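3. Choosing and Reading the Boards 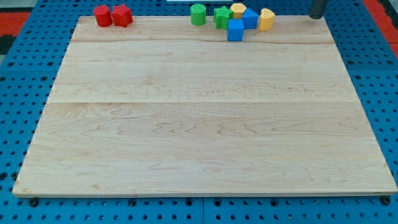
Figure 2. Glued maple panel with two seams crossing the face; the small colored blocks stand along the far edge.

Before we come to the interviews themselves, it seems only fair to spend a little time on the material that our participants were talking about, since so much of what they told us turns on small differences that a person outside the trade might pass over. Maple was the wood that came up most often in the Clirkonton workshops, and it was the wood that people were most eager to argue about. A glued panel of the kind shown in Figure 2 is an ordinary thing in any of these shops, and yet we heard long and affectionate debates over how the planks in such a panel ought to be matched.

We asked 152 makers to sort sample panels by how well they thought the planks had been chosen. The samples were prepared by Thoa Chu in the back room of the Christodoulou shop, where the light comes from the north and stays fairly even until late in the afternoon. Each maker was given as much time as he or she liked, and a cup of coffee if one was wanted, and was then invited to talk us through the choices. We did not offer a definition of a good match. In our earlier work we had done so, and we came to feel that the definition was doing most of the sorting for us.

Two broad ways of reading a seam came out of these talks. The first group, whom we call blenders, judged a panel by how hard it was to find the joint. They looked for grain that carried on from one plank into the next, and they were often bothered by a dark streak that stopped short at the glue line. The second group, whom we call framers, were quite happy to see the joint and cared far more about the widths of the planks. Several framers told us that a wide plank set below narrower ones gives a tabletop a kind of footing — a word that came up in 7 separate interviews without any prompting from us.

We had expected that age or years in the trade would explain which group a maker fell into, and we were a little surprised to find that neither did. Where the maker had been trained mattered a good deal more. Those who had passed through the Bestia school leaned strongly toward blending, and they tended to use the same phrases when they spoke of it, while makers who had learned at home or from a neighbor were spread fairly evenly between the two.

Chrysanthi Lambrakis repeated the sorting task one Friday in November with 4 of the original makers, this time using panels finished with Zenelon oil, which deepens the streaks and makes the seams easier to find. Of these, 2 changed their rankings a great deal, and both were blenders. We would not want to lean too heavily on so small a group, but it does suggest that the finish deserves more attention than we gave it when we planned the study, and we return to this question in Section 5.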